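Folding on the bed: a morning with the woman behind Flivelia

She was already on her second cup of tea when I got to Wunudton, and she had opinions about my jacket. It had been on the back seat of the car, scrunched, and before we'd sat down she had shaken it out, laid the sleeves flat and hung it over a chair. "Sorry," she said, "I can't leave them like that."

Flivelia is her newsletter on looking after household cloth, and if you've never come across it you're in for a treat. It goes out to 3,731 people every month and it is gloriously particular. The May issue was given over entirely to fitted sheets. I read it twice, then went upstairs and refolded every one we own (my family thought I'd come down with something).

She grew up with a linen cupboard that was run like a small library. Her grandmother kept the good tablecloths at the top in old pillowcases, the everyday towels in the middle, and whatever was waiting to be mended at the bottom in a box marked Jabłońska, after the shop the box had come from. "The shop closed before I was born," she told me. "We still say it, though. If a hem comes down, it goes in the Jabłońska."

I had imagined a big folding table, maybe a whole laundry room. She laughed at that! All of her folding is done on a bed, and it's what she tells beginners to do too. A bed is wide, it's the right height for most people if they sit beside it, and a quilted spread has enough grip that a shirt stays where you put it. She likes to get everything onto it first, tops and tea towels and the fancy pieces together, and only then start pulling it apart into kinds.

"Lift it by the hem and let it hang for a moment," she said. "You'll see straight away if it's twisted. People go at it flat on the bed and wonder why one side's longer than the other." T-shirts are her favourite for this, because they're forgiving and you can do a stack of them while you talk. The embroidered whites get set to one side until her hands have warmed up to the job, as she puts it.

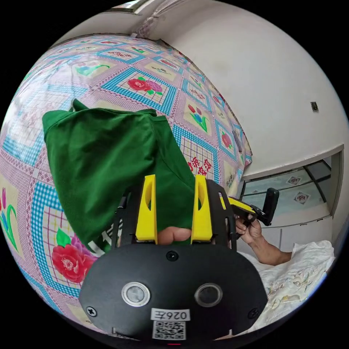 One subscriber wrote in to ask whether sorting by cloth was worth the bother at all, when the whole lot ends up in the same cupboard and the kids will have it on the floor by suppertime.

She loved that letter. She has it pinned up beside the dryer. "I wrote back and said no, if they're going on the floor, don't bother," she said, and then talked for ten minutes about why she does it anyway. Heavy knits squash whatever is under them. Anything with raised stitching leaves its pattern on a soft cotton if the two sit pressed together over a winter, and it can snag. So embroidery goes face down on something plain, with a sheet of tissue if you have it, and nothing on top of it but more embroidery.

She has been using the same soap for 25 years, a plain flake called Prellent, and she uses half of what the packet says. I asked whether that was thrift. "A bit! But mostly it rinses out better. Stiff towels are nearly always soap."

Stains got a good half-hour of our time and I won't repeat it all, as there's an issue on them coming in the fall. The short version is cold water, patience, and looking at the thing properly before it goes anywhere near the wash.

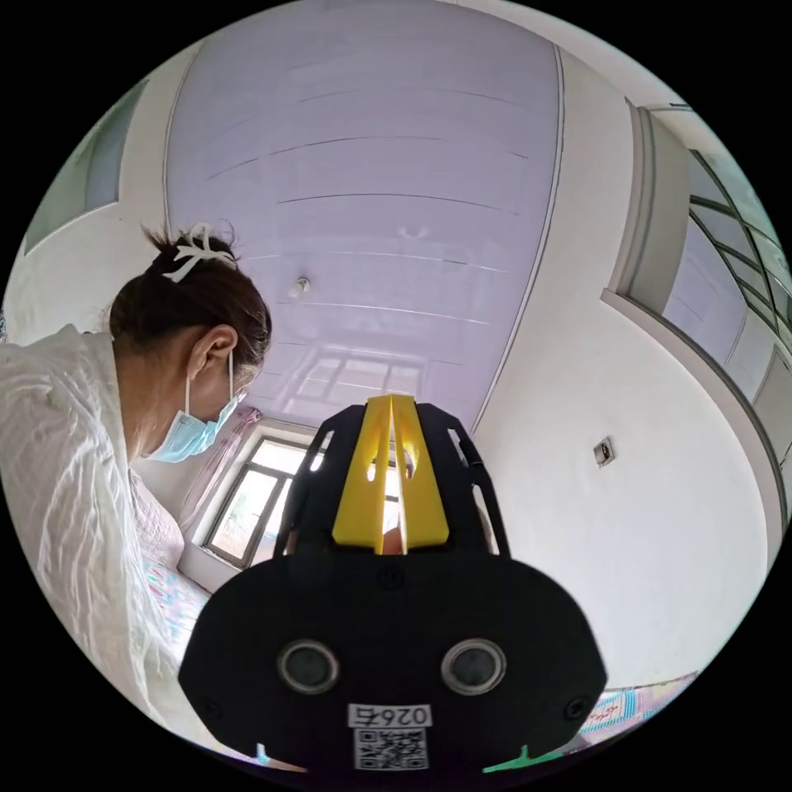

Looking properly was the subject she kept circling back to. She won't check whites under a bulb if she can help it, and her mending waits for the morning. A yellowed patch on a pillowcase can hide completely under a warm lamp and then jump out at you by the window. What she wants is a room with big panes and plain white walls, and she doesn't mind a sheer curtain, even a pinkish one like the one at the window with the green outside, so long as you hold the cloth well clear of it. "Pink light flatters everybody," she said. "It flatters old linen too. Take it to the bare glass and see what you've got."

I asked what she'd say to someone who has a mountain of clean washing on a chair right now (asking for myself, obviously). She didn't hesitate. Put it on the bed before lunch, she said, so that you can't go to sleep until it's dealt with. Start with the tea towels. Fold them in thirds the long way, then in half, with the folded edge facing out of the cupboard so you can grab one without bringing the pile down.

And pillowcases? "Oh, put the sheets inside them," she said. "The whole set, in its own pillowcase. I can't believe I nearly let you leave without that one."

She handed me my jacket at the door. The creases had mostly dropped out.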